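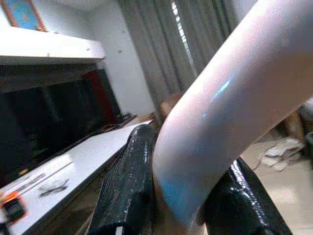 Naomi Muli had been at the Drirkow returns center in Altville for six years when the first arm came in. She was on the small goods line then, sorting what customers send back: chargers, phone cases, toys, kitchen things with the box torn open. Now she looks after four arms and spends a good part of the day away from the line altogether.

"People ask if it took my job," she says. "It took the part where I picked things up. I used to handle a piece every few seconds for a whole shift. My wrists don't hurt at night now. That was the first thing I noticed."

The arms were supplied by Laizer and went live in June. The site has 226 employees, and 60 of them worked in sorting before the change. Caroline Rashidi, who manages the floor, says none of them were let go, but 20 moved to other departments and a few left on their own.

"I won't tell you everyone was happy," Rashidi says. "Some people liked sorting. You could talk to the person next to you and you didn't have to think much. We moved them to inspection or repairs, and that's a different kind of day. You're reading a screen, you're making decisions, you're more on your own."

Muli agrees about the talking. There used to be five people at her table. The table now has an arm on it and she comes by when it stops.

It stops most often for thin, flat things. A cable lying straight on a white surface is hard for it, she says, and so is anything shiny. Soft bags slide out of the fingers. When that happens a light comes on, and she has a minute or so to clear the item by hand before the next tote arrives.

"At first I was running all day. The person from Laizer kept saying it would get better. It did get better, but it took until fall, and in that time we were the ones catching everything it dropped."

She also learned to teach it. When a new kind of item starts coming in, Muli guides the arm through the pick herself and saves the run. She had two weeks of training for this and got a raise at the end of it – less than she asked for, she says, but a raise. Her job title changed to cell operator. The schedule changed too, and she now starts at 5:30 in the morning so the arms are checked before the first truck.

Rashidi would have done some things differently. The staff heard about the project from a supplier's visit, before management had said anything, and for a month there were rumors. "That was our mistake. When we did Kirotska, the inventory system, we told people early and it went fine. With this one we waited for the contract to be signed."

More arms are planned for the packing side next year. Rashidi says the packers have already been told, and two of them have been spending time with Muli to see what the work is like.

What does she tell them?

"To ask about the pay before the training starts," Muli says. "And to keep their gloves. You still have to reach in there a lot."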